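The Grerkska group has a new result out this week, and it should please anyone who has ever watched a robot freeze up in front of a shiny surface. Polished steel is hard on a robot's cameras. Every lamp overhead shows up twice, and a dark reflection can look an awful lot like a hole or an edge.

Uzma Chaudhry and Ezequiel Barrera, who have been patiently chipping away at this for longer than either likes to admit, tried something pleasantly simple. Their method, named Barnavier, compares what the camera sees as the head shifts a little from side to side. Real objects and their reflections move differently, and the software learns to trust the first and set aside the second.

They trained it on 848 short recordings and then tested it on 241 new ones, all made at steel work tables with their stains and scratches left alone. False detections fell by a factor of 3 compared with the group's older software, which Barrera still speaks of quite fondly.
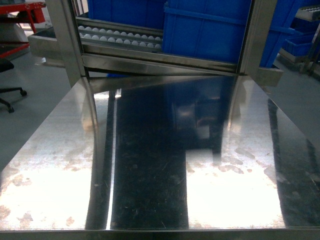
Small, plain white objects remain the toughest case, Chaudhry says, and she would like to see many more of them in the next round of recordings. Tahira Mengal is putting that set together now (she has asked for extra lamps, bless her), and the group hopes to share it with other labs in September.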